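Part-time Table Clearer, Osix Canteen, Rencombe

Posted Tuesday, September 24, 2019

Hours: lunch shift, weekdays, with the occasional evening
Reports to: the kitchen
Start: as soon as you can get here

Osix is looking for somebody to clear tables. We've tried calling the job other things. Over the summer it went out as Dining Flow Associate, and we got a pile of applications from people who wanted to talk about flow. It's clearing tables. You pick up what people leave behind, you put it where it belongs, and you wipe the table so the next person can leave things on it.

The canteen is on the ground floor of the Harnero building in Rencombe, and it feeds everyone who works upstairs plus anyone who wanders in from the bus stop looking hungry. On a busy day we serve more than 500 lunches. Most of those people are grown adults with good jobs, and a fair share of them believe that a plate, once empty, ceases to exist.

What the work is

You'll bring trays, plates, bowls and cups back from the tables and sort them for washing. Plates get scraped and stacked. Bowls get emptied first, and we mean looked into, as soup has a way of hiding until the bowl is over your shoes. Cups go upside down in the rack. Cans go in the recycling after you've tipped out the last inch, which everyone leaves, every time, as if it were a gratuity.

The trays need to go back to the front of the line before it runs out of them. When the line runs out of trays, people try to carry lunch in their arms, and then you have a different job with a mop in it.
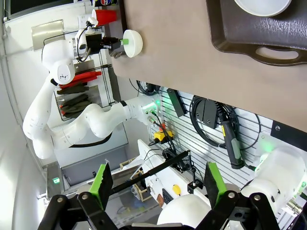

You'll also fold the cloths. There is a correct fold (in half, in half again, edges facing the wall) and there is the fold that everybody does on their first day. We'll show you the correct one. You may privately think it makes no difference. Several people on the team privately think so too, and they fold them correctly.

Between rushes there's wiping down, refilling napkins, pushing in chairs, and a few minutes of standing still if the kitchen isn't watching.

Who we're after

You don't need experience. If you've ever lived with other people and been the one who did the dishes, you have the experience. We'd like you to be steady on your feet, able to carry a loaded tray across a crowded room, and able to say "are you finished with that?" in a way that doesn't sound like a threat.

You should be fine with being up and moving for a whole shift. You should also be able to tell a finished bowl from one whose owner has gone to get a spoon. We've had 2 complaints about this since August and both of them were fair.

A food handling certificate is nice to have. If you don't have one, we'll send you on the course and pay you for the time. Other languages are welcome, especially for apologizing in.

What you get

Regular hours, paid weekly, and lunch every shift from whatever is on the line that day. There are three shirts, which are yours to keep and which we ask you to wash. Shoes are your own – closed toe, with a sole that grips, please. The floor by the dish window is mopped often and doesn't care about your plans for the weekend.

Evening work comes up when Wojcik, the events firm on the second floor, has one of its receptions. Those pay a higher rate, and they involve a lot of very small plates. You can say no to them. People who say yes tend to go home with cake.

There's no uniform hat. There was one, and we'd like to thank everyone who filled in the survey.

How to apply

Stop by the dish window any weekday once the lunch rush is over and ask for an application, or leave us a note at the Harnero front desk marked "Osix canteen." Put down your name, a phone number, and the days you can work. A resume is fine but we won't mind if there isn't one. Please don't come by at noon. We'll be glad to see you and we'll hand you a tray.

Everyone we like the look of gets a paid trial of two lunch shifts, and we'll let you know either way by the end of that week. If you leave your cup on the table after your interview, we will notice.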